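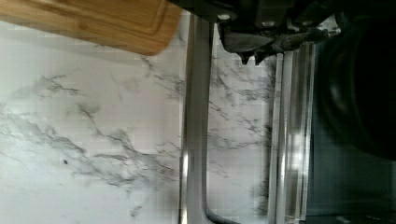

Skinmont Workshop Papers, Vol. 3, p. 47

4.2 Working on a real counter

I wanted the arm to earn its keep in a kitchen, so the build moved off the bench as soon as the wrist would hold a pose. Tien-fu Lui wrote the first motion planner, and I spent most of September rewriting the parts that assumed a flat, dull tabletop. Marble veining is rough on our edge finder - it loves a dark vein almost as much as it loves the side of a cutting board. We ended up throwing out any edge shorter than 40 mm, and that helped a lot (more than my clever fixes did!).
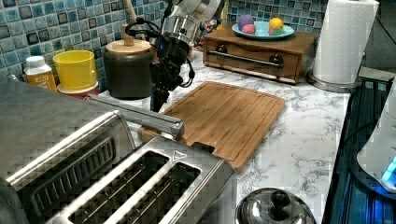 Figure 3. The arm over the cutting board, gripper pointing down.

The Wanberg controller runs the joints, and the gripper code is a small package we call Tandance. I logged over 500 short moves with it before changing the approach height. Shiny things were the next headache, and a kitchen is full of them.

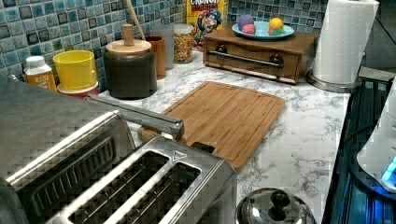

Zofia Nowicki suggested treating each bright patch as "unknown" and letting the planner go wide. I grumbled, tried it, and kept it. Paths got a little longer - I can live with that in a home build. Section 4.3 covers the grip force settings.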